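# Why does a fleece keep you warm?

A jumper has no heater inside it. Put a thermometer in a drawer full of jumpers and it will show the same temperature as the bedroom. The heat comes from you. Your body burns food all day and all night, and some of that energy turns into heat. Clothes slow down how fast it gets away.

What slows it down most is air. Heat moves through still air very slowly. Moving air is different - it carries the warm air next to your skin away and brings cold air in its place. That is why a windy day feels colder than a calm one.

Woolly and fluffy cloth is full of tiny gaps between the fibres. Air gets caught in the gaps and can't move about much. The same thing happens in birds' feathers and in a cat's winter coat.

## Try it

You need 2 jam jars with lids, a thick sock and a thermometer.

1. Ask an adult to fill both jars with warm tap water.
2. Put the lids on and pull the sock over one jar.
3. Wait 45 minutes.
4. Take the lids off and measure the water in each jar.

Which jar is warmer? Try again with a wet sock and see what changes.

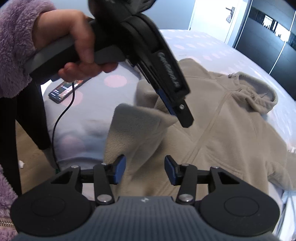 Fleece cloth is usually made from polyester, a kind of plastic. Tiny brushes pull up the surface until it goes fuzzy, and the fuzz holds the air. A beige fleece jacket like the one spread out on the bed has a hood as well, so it can trap air around your head and neck. A deep, curly pile, like the one on the lavender sleeve, has even more room for air. Wind can blow straight through fleece, so on a gusty day in December put a thin raincoat on top.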